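Kurkell an einem Tag: so klappt der Ausflug ohne Auto

Kurkell hat einen Hafen, eine Altstadt und im Sommer deutlich mehr Reisebusse als Parkplätze. Wer mit dem Zug aus Virnine kommt, ist also fein raus. Vorausgesetzt, man hält sich an die Reihenfolge.

Schritt 1: Früh losfahren
Der Zug braucht 32 Minuten. Setzen Sie sich in Fahrtrichtung links, rechts sieht man vor allem Lärmschutzwand. Die Tageskarte gilt auch für den Stadtbus, was der Automat erst nach dem Bezahlen verrät.

Schritt 2: Zuerst nach oben
Vom Bahnhof fährt die Linie 2 zum Leuchtturm. Gehen Sie vor zehn Uhr hinauf, danach teilen sich zwei Schulklassen und ein Kegelclub dieselbe Wendeltreppe. Oben weht es immer — Hüte bleiben besser im Rucksack.

Schritt 3: Zu Fuß in die Altstadt
Der Küstenweg bergab ist gut beschildert, bis zur ersten Gabelung. Dort links halten. Rechts geht es zum Klärwerk, auch schön gelegen, aber eher etwas für Kenner.

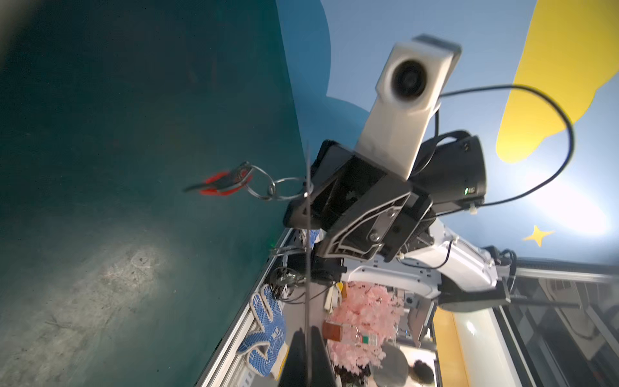 Schritt 4: Mittagessen, aber nicht am Kai
Am Kai zahlt man die Aussicht mit und bekommt den Fisch gewissermaßen als Beilage. Zwei Gassen weiter liegt das Weerakoon: kurze Karte, ordentliche Currys, eine Terrasse ohne Möwen. Im Juli reservieren.

Schritt 5: Fähre oder Eis
Die Drelico-Fähre dreht nachmittags eine Runde um die Vogelinsel. Bei Seegang nehmen Sie das Eis. Wer beides will, fährt bitte zuerst.

Schritt 6: Rückfahrt
Der Zug um 18 Uhr ist voll, der nächste fast leer. Die Wartezeit lässt sich auf der Mole gut absitzen. Nur die Bank ganz vorn ist seit Jahren frisch gestrichen, jedenfalls laut Schild.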